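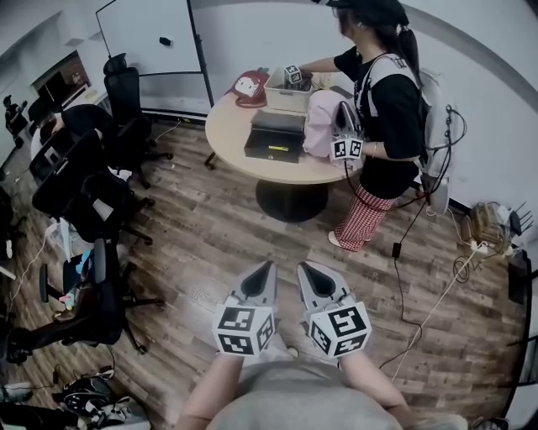 Brumisel Supporters' Club: your questions answered

Last updated 17 November 2021

We get a lovely lot of messages between the last match of one season and the first of the next, and plenty of them ask the same things, so we've gathered the answers on one page. If yours is missing, do write to us anyway. We read every message, even if the reply takes a little while when there's a home match on.

Do I have to live in town to join?

Not at all! We have members who moved away years ago and still follow every innings on the radio with a cup of tea, and a few who have never set foot in the ground and picked us because they liked the cap. You're all welcome. The only thing you'll miss by living far off is the pre-season supper, and even then we'd love you to make the trip if you can manage it.

How much is membership?

It's 13 pounds for the year for an adult, and children under twelve join free with a grown-up member. That covers your card, the newsletter and early booking for the home matches. It doesn't cover match tickets, which people do ask about every single year, and we're sorry if the old leaflet made that sound muddled.

When does the season start?

The first home match is in May. We don't have the exact date yet, as the league is still sorting out who plays where while the Bondau ground has its new drainage put in. As soon as the fixture list reaches us it will go up on the club page and in the newsletter, and those of you who like it on paper can pick one up at the gate.

Will we be at the same ground?

Yes, still at Vellance Park, and still with that slope out in right field that visiting teams grumble about. The stand holds 1,740, and for the big matches against Bondau it does fill up, so please book early if you want to sit together as a family. For most other matches you can turn up on the day and find a seat quite happily.

How do I get on the away coach?

Put your name down by email or at the club table by the main gate. Seats go to members first, and then to anyone else who'd like to come along. The coach leaves from the car park behind the stand and it really does leave on time (we've had some sad faces running after it, and we feel terrible, but the driver has his hours to think of). Bring a cushion if it's the long trip to Ververidis. 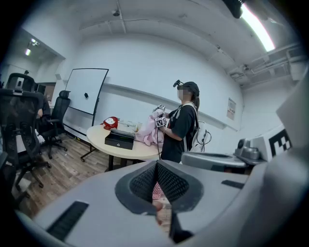

Please tell us if you can't come after all. There's often a waiting list for the away matches, and it's a shame to travel with an empty seat when somebody at home would have jumped at it.

Can I bring my own food into the ground?

You can, and many of us do. Sandwiches, flasks, cake, all fine. Glass bottles have to stay outside, and so do barbecues, however small. The kiosk behind third base does a very good hot dog and is cheaper than it used to be.

My child would like to play. Who do we talk to?

How wonderful! The junior side trains at the park all through the summer and takes complete beginners. They can borrow a glove and a helmet for the first few sessions, so there's no need to go out and buy anything. Send us a message with your child's age and we'll pass it on to the coaches.

How many members are there?

We finished this season with 224, the most we've ever had, and we're very grateful to each of you for the noise you make.

I've lost my membership card. What now?

Don't worry, it happens to us too. A new one costs 2 pounds, and you can collect it at the gate or have it posted. Your membership number stays the same, so any bookings you've already made are quite safe.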